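# The Long Table at Laizer

For most of its history, the dining room at the Laizer residence served dinner at a fixed hour, and residents who missed it ate what had been kept under a cover. The change made last July was a modest one on paper. The evening meal now runs from half past four until eight, and residents may sit where they choose.

Fereshteh Nouri, director of the residence, had been asked by the board to explain why so many plates were returning to the kitchen half full. Her report ran to 50 pages, most of them given over to interviews. Residents seldom complained about the cooking. They spoke of being seated beside the same person for years, of being hurried, and of soup that arrived before they had settled into their chairs.

"We had treated dinner as a delivery," Ms. Nouri said. "The residents were describing a visit."

Laizer is one of 7 houses operated by the Brundaver Foundation, which provides housing and daily support to older adults. The houses differ in size and in character. Morkoto, the oldest, still has its original kitchen and a menu that changes with the garden. Feltach, built on the site of a former school, serves its midday meal in what was once the gymnasium. Until recently, all of them followed the same dinner schedule, set down in a handbook that few members of the present staff had read in full.

The handbook reflected the concerns of its time. A single sitting allowed a small kitchen staff to finish early, and assigned seats made it easy to see who was absent. Both considerations remain. Attendance at Laizer is now taken by the dining room staff, who greet residents at the door and call on anyone who has not come down by seven.
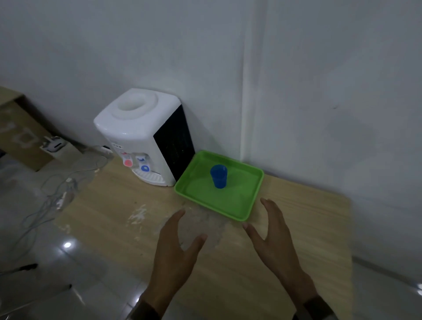

Drinks proved to be a separate question. Older adults may feel thirst less keenly than they once did, and a glass filled at the start of dinner is often forgotten by the end of it. Under the former arrangement, water was poured once and tea was offered afterward. The staff now offers both throughout the evening, and residents who prefer to pour for themselves are encouraged to do so, however long it takes.

Kibet Mrema, head cook at Laizer for the past decade, was among those with reservations. A meal served over several hours cannot rely on dishes that must be eaten at once. Fried fish has been moved to Sunday lunch. Stews, braised greens and baked rice appear more often, and bread is warmed in small batches. He continues to regard the loss of the weekday soufflé as regrettable.

His sister, Mwende Mrema, manages the kitchen at Feltach and has adopted only part of the program. Seating there is open, but the hour is not. Many of her residents attend evening classes or services, she noted, and prefer to know that dinner will be finished before they leave.

The cost has been a matter of some discussion. Extended service at Laizer requires an additional $400 each week, principally in wages. Part of that sum has been recovered through reduced waste, and the foundation has agreed to carry the remainder through the end of the fiscal year. Nassoro Rashidi, who oversees its budget, has asked each house to submit its own proposal before any wider change is made.

Among residents, opinion is favorable but not uniform. Faith Tanui, a retired court clerk, came to Laizer with her late husband and sat with him at the table nearest the garden door. She asked to keep that place, and the staff agreed. Other residents now join her there — sometimes a full table of them, sometimes one person with a newspaper.

She generally comes down at half past five, the hour at which dinner was always served.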